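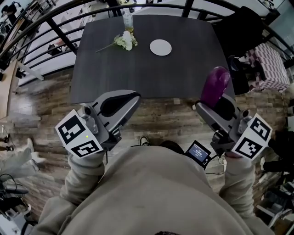 Nondis Bimanual Demonstrations: Frequently Asked Questions

What does the Nondis study test?
Whether a two-arm policy can be trained from demonstrations recorded with hand-held grippers, with no robot present during recording. The task family is tabletop rearrangement: flowers, a plate, a bottle and similar objects.

How is gripper pose recovered?
Each gripper carries a white cube with fiducial markers on its faces. Detections from the head view are fused with visual odometry from the gripper's own wide-angle view. If no marker is detected for 18 consecutive head frames, the segment is dropped.

What does the gripper view contain?
The gripper body and jaw opening always occupy the lower part of the image. The rest is table, operator and room. We do not crop the background — windows, railings and ceiling lamps give the odometry stable features at long range.

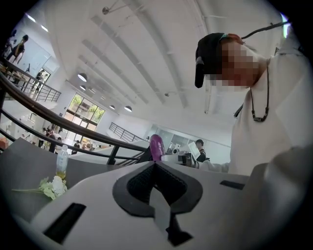 Why fisheye lenses?
Objects near the jaws and distant structure need to be in view together. Frames are passed to the policy with the distortion left in. Rectifying them first lowered task success by 9 points in our ablation.

Are people in the recordings identifiable?
Operators' faces are pixelated before release. Clothing and jewelry are left as recorded. Contact us if you need a segment removed.

Does the operator's arm crossing the view cause problems?
Sometimes. One arm often reaches across the other gripper's view during two-handed work. We keep these frames, as the same occlusion occurs on the robot. 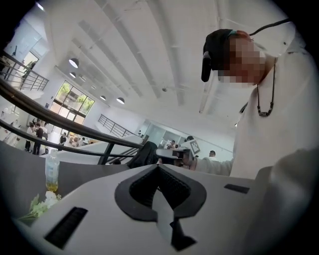 What is the main result?
The policy trained on all demonstrations completed 82 percent of trials on the Maglaya test set. Removing the head view at training time gave a lower score on every task with 2 or more objects to move.

What are the known limits?
Transparent objects remain the weakest category. Force is not recorded.

Where do I send questions about the data?
Write to Marta Tkachenko, data lead, through the Getport contact form. Include the segment number.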